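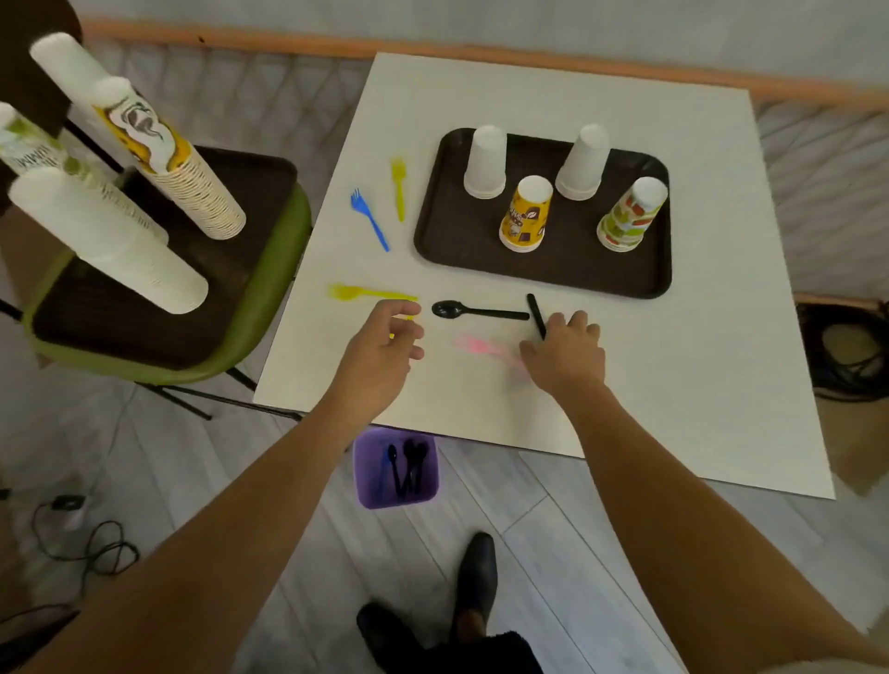 Kyu-ri Hwang wanted to know why her phone still said it was full when she had spent the whole of a train journey deleting photos from it. She had got rid of 551 of them, she said, including some she'd rather have kept, and the warning popped up again before she'd reached her stop. Was the phone broken, or was she?

Neither, I'm glad to say! I've been asked some version of that question every year I've taught this course, and it makes a good way into Chapter 2, where we stop talking about the phone as a thing in your hand and start talking about what it does with everything you put on it.

2.1 The phone that won't empty

Let's stay with Kyu-ri's phone for a bit. It was a Ukari, a few years old, and the storage screen (you'll find yours somewhere in Settings, though makers do love to move it) showed one long coloured bar with hardly any grey left at the end. Photos took up the biggest stretch. So she deleted photos, which is what I'd have done too.

The trouble is that on most phones, deleting a photo doesn't rub it out. The phone moves it to another album, usually called something like Recently Deleted or Bin, and keeps it there for a few weeks in case you change your mind. It's a kind feature, and it has saved me more than once. But a photo sitting in the bin takes up exactly as much room as it did before, so until you empty the bin or the time runs out, you haven't gained any space at all.

We emptied it, and the bar did shrink. Then we looked at the rest of the list, and that's where it got interesting (well, I thought so).

The messaging app, Shokri, had been saving a copy of every video anyone sent to any of her groups. Prurotine, the podcast app, had 47 episodes downloaded and ready to play, and she'd listened to all but a handful. Apps like these generally have a setting that clears things away once you've finished with them, but it may well be switched off when you install the app, and you have to go digging for it.

2.2 Three words worth sorting out early

I'm going to use these a lot, so it's worth slowing down here.

Storage is the space where your phone keeps things: photos, apps, music, messages. It's still there when you switch the phone off.

Memory is the working space the phone uses for whatever it's doing at the moment. People (and shop assistants, and me when I'm tired) say "memory" when they mean storage. If a warning tells you that you can't take a photo, it's nearly always storage that has run out.

Cache, said like "cash", is stuff an app has kept so that it needn't fetch it again. Clearing it is usually harmless, and the app may be a little slower the next time you open it.

2.3 But I thought it was all in the cloud?

This was Kyu-ri's next question, and a very fair one. She pays for Plisix, an online photo service, and had assumed that once her pictures were up there they were no longer down here. That depends on how it's set up. Some services keep a full copy in both places. Others swap the one on your phone for a smaller version and fetch the big one when you tap on it. And with some of them, if you delete a picture on the phone, it goes from the online copy as well, so please do check before you go on a clearing spree! We'll look at how to tell which sort you've got in section 2.6.

Before you read on

Open the storage screen on your own phone and write down the top five items and their sizes. Don't delete anything yet. Keep the list somewhere safe, as you'll need it for the activity on page 129, where we go through it line by line and decide what can go.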